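The washing-up can wait

October, and I have been told again that the robots are coming to do my housework. This time it was my friend Wiebke Brandes, who works in Stisenbridge and reads more of the trade press than is good for anyone. She wants to know why I'm still so grumpy about it when there are arms that can wash a plate.

Can they, though? I've been asking that on this blog for 9 years and I keep getting shown the same sort of thing. Somebody puts a sponge in a gripper, somebody else puts a few plates on a table, and we're all supposed to start planning what to do with our free evenings.

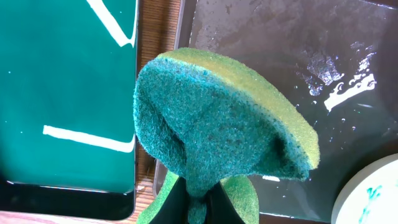 My problem is with the word "wash". When I wash up after a Sunday-sized dinner in our house in Iltdale there's a roasting tin with fat gone solid in the corners, a cheese grater, two glasses I'm fond of and a pan that somebody (me) has left too long. I change my grip all the time without thinking. I feel with a fingertip for the bit that's still greasy, go back to it, turn the sponge over, give up and fill the thing with hot water. Most of the job is noticing, and a fair bit of it is deciding what to leave till morning.

Mei-kuen Wu, who ran the kitchen at the Irstead for 16 years and has had more plates through her hands than anybody I know, was less rude about it than I expected. She said she'd never expect a new starter to be quick, she'd only want to know whether they looked at the plate before putting it down. I thought that was a good test and I've pinched it. Show me a machine that looks, sees a smear of something green near the middle, and has another go at it with nobody prompting. Then show me it doing the same with a bowl, and a fork, and the lid of the casserole.

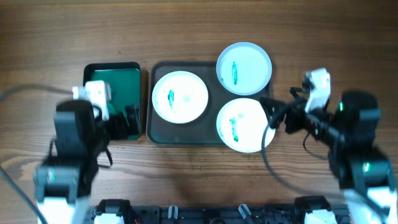

Three plates, two arms, one table.

Wiebke says I'm moving the goalposts, and that a few years back I'd have said a robot couldn't be trusted with a sponge at all. Fair enough, I probably did say that. Soft things are hard for machines. They squash and fold and never sit the same way twice, and I do take my hat off to anyone working on it.

But I've got a dishwasher. It cost a good deal less than a pair of arms would, it fits under the worktop and it doesn't need to know what a plate is. What I'd pay for is something that clears the table, scrapes the leftovers, loads the machine properly and puts it all away in the right cupboards. Ask me again after it's done 1,000 dinners in a house with children in it.

I said as much to Wiebke and she's now not speaking to me until I've been to see one in person. I've told her I'll go if she does my washing-up while I'm out.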